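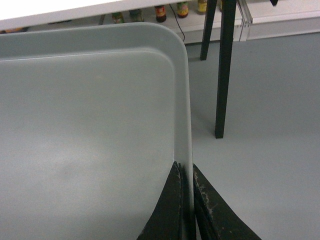
Section 4. Setting the airflow and controls

Read Section 3 first if the ducts are not yet connected. The steps in this section assume that the Plusus ventilator is hung, leveled and wired, that all four ducts are sealed at the collars, and that both outside hoods are open. Assume none of it until you have looked. Most of the service calls we get in the first month are for units where somebody was sure the ducts were on the right collars.

You will need a flow meter or a manometer with hoses, a Phillips screwdriver, a pencil, the blank record card from the document pouch, and a sheet of bathroom tissue. A phone app that claims to measure airflow through the microphone will not do.

4.1 Before you turn it on

1. Turn off the breaker that feeds the unit. The wall control going dark does not prove the power is off, as the control also goes dark in standby.
2. Open the front door of the cabinet and lift out the core. Pull it straight toward you by the strap.
3. Take out the cardboard packing piece behind the core. It is gray and looks like a part of the cabinet.
4. Check that both filters are seated in their tracks with the arrows pointing toward the core.
5. Put the core back with the label facing out. It will also go in upside down, and the door will close on it, but the drain side will then be at the top.
6. Pour a cup of water into the bottom of the cabinet and watch it leave through the drain hose. If it sits there, the cabinet is not level, whatever the bubble on the bracket says. Go back to 3.6.
7. Close the door until both latches click. The door switch will keep the fans off if only one has caught.

CAUTION: Do not reach past the core opening while the breaker is on. The fans coast for a while after the door opens, and the blades have thin edges.

4.2 Checking which duct is which

The collars are marked on the cabinet, and your installer may have marked the ducts too. Marks get made before the ducts are moved. Test each one.

1. Turn on the breaker and press the fan key on the wall control until HIGH shows.
2. Hold the tissue at a bedroom or living room grille. It should be pushed away.
3. Hold it at a bathroom or laundry grille. It should be pulled in and should stay there.
4. Go outside. The exhaust hood should blow and the intake hood should pull. Keep the tissue back from the intake screen.
5. If any of these is reversed, turn off the breaker and swap the ducts. Do not try to fix it with the balance setting.

Note: A unit with crossed ducts will run quietly for years. The display has no way of knowing, and it will report normal operation the whole time.

4.3 Balancing supply and exhaust

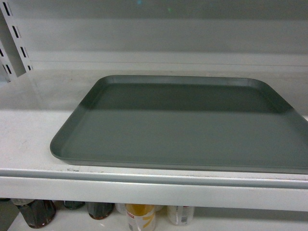 The two airstreams have to match closely, or the house will be slightly pressurized or slightly starved. Earlier printings of this guide said that the automatic balance routine would take care of it. We have taken that sentence out. The routine compares fan speeds, and fan speed tells you very little about how much air gets through a duct with a crushed elbow in it. Run it if you like, as a starting point, and then measure.

1. Close all windows and outside doors. Turn off the range hood, the dryer and any bath fan that has its own duct.
2. If there is a fireplace or a wood stove, let it go cold and close the damper.
3. Set the unit to HIGH and leave it alone for a few minutes.
4. Connect the manometer hoses to the two supply ports on the cabinet door. Write down the reading.
5. Move the hoses to the exhaust ports. Write down that reading too.
6. Convert both readings using the chart inside the door. Use the chart on your own unit. The numbers differ between cabinet sizes, and charts copied from websites are usually for the older model.
7. On the wall control, hold MENU and the down arrow until BAL appears.
8. Lower the stronger airstream one step at a time until the two flows agree to within the band printed under the chart.
9. Repeat steps 4 and 5. If the second set of readings disagrees with the first, the hoses may be kinked or it may be windy outside. Try again on a calmer day before you change anything else.
10. Write the final settings on the record card in pencil and put it back in the pouch.

CAUTION: In a house with any appliance that draws its combustion air from the room, never leave the exhaust stronger than the supply. If you cannot get the two to agree, shut the unit off and call an installer.
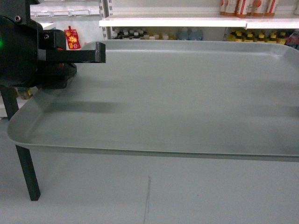 Light gray tray with a black gripper finger above its rear rim.

4.4 Choosing a continuous flow

The factory setting is 100 cubic feet per minute on continuous. It was picked because it was a convenient place to start testing, and it is too much for a small apartment and may be too little for a big family. Your local code probably has a minimum. Find out what it is and set that, then live with it for a while.

1. From the main display, press MENU once. FLOW appears.
2. Use the arrows to set the value. The lowest value offered is 26.
3. Press MENU again to save. If you walk away, the control goes back to the old value and does not say so.
4. Go to the farthest bedroom grille and check with the tissue that some air still arrives.

Note: Salespeople like to quote the top of the range, which for the large cabinet is 164. That figure is measured on a bench with short, straight duct. Nobody has short, straight duct. Expect less, and size by what you measured in 4.3.

4.5 Humidity mode and the air quality sensor

Both of these can be left off. The unit ventilates perfectly well without them.

Humidity mode raises the fan speed when the air returning from the bathrooms is damp. It works in a cold, dry winter. In a sticky summer the outside air may hold more moisture than the inside air, and the unit will then run hard to bring in the very thing you are trying to get rid of. A ventilator does not dry a house in August.

1. Hold MENU and the up arrow until HUM appears.
2. Choose ON, OFF or COLD. We suggest COLD, which turns the mode off by itself in mild weather.
3. Set the target. Start at the middle of the range. Lower it a little if you see water on the inside of the windows on cold mornings.

The air quality sensor is sold separately. It reacts to carbon dioxide and to a mix of vapors that includes cooking smells, hair spray, floor wax and the peeling of an orange. The number it shows is an index without a unit. During field trials in Nerville one house sat at 765 through most of November with the windows open, and the cause was a new rug. Treat a rising number as a hint to go and sniff around. Do not compare your number with your neighbor's.

1. Plug the sensor into the socket marked AUX with the breaker off.
2. Mount it on an inside wall, away from the kitchen and away from any grille.
3. Leave it powered for several days before you trust it with the fan. It drifts a good deal when new.
4. Set AUX to ON. If the fan starts hunting up and down all evening, set it back to OFF.

4.6 Defrost

In freezing weather the core can ice up. The unit guards against this by slowing the supply fan or by recirculating, depending on the cabinet. You cannot turn defrost off, and requests for a secret code to do so will get a polite no.

1. On the first cold night, listen for the change in fan sound. A short cycle now and then is normal.
2. If the unit seems to be defrosting more than it is ventilating, check the exhaust filter. A clogged one is by far the most common cause.
3. If the filter is clean, repeat 4.3.
4. If the balance is also good, open the door (breaker off) and look at the core. Frost across the whole face means a call to service.

CAUTION: Do not chip ice off the core or use a hair dryer on it. Let it thaw in a bathtub.
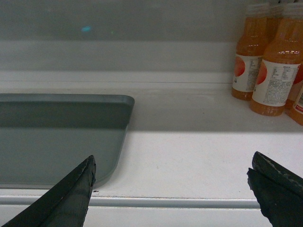 Dark gray tray and bottles of orange-colored juice on a white shelf.

4.7 About the energy display

The ECO screen shows a percentage for heat recovered. It is worked out from the temperature sensors in the cabinet, and those sit close to the fan motors, which are warm. The figure flatters us. Use it to compare this week with last week at similar outside temperatures, and ignore it for working out what you have saved.

If the percentage drops suddenly and stays down, look for:

- a core put in the wrong way after cleaning
- a filter that has slipped out of its track
- a torn door gasket
- a bird's nest in one of the hoods

4.8 Handing over

If an installer did this work, do not sign the handover sheet until you have seen the record card with both flow readings filled in. Round numbers that match exactly are a reason to ask for the meter to be brought back in. Installers trained at the Nevamberg shop will not mind being asked.

Service questions go to Guðlaug Hallgrímsson at the Nevamberg service desk. Have the record card and the serial number with you. The serial number is on the inside of the door, and the one on the carton is for the carton.

Section 4 revised 2025-12-09. Text: Fadwa El Idrissi. Checked on site by Troels Kragh.

Continue with Section 5, Cleaning the filters and core.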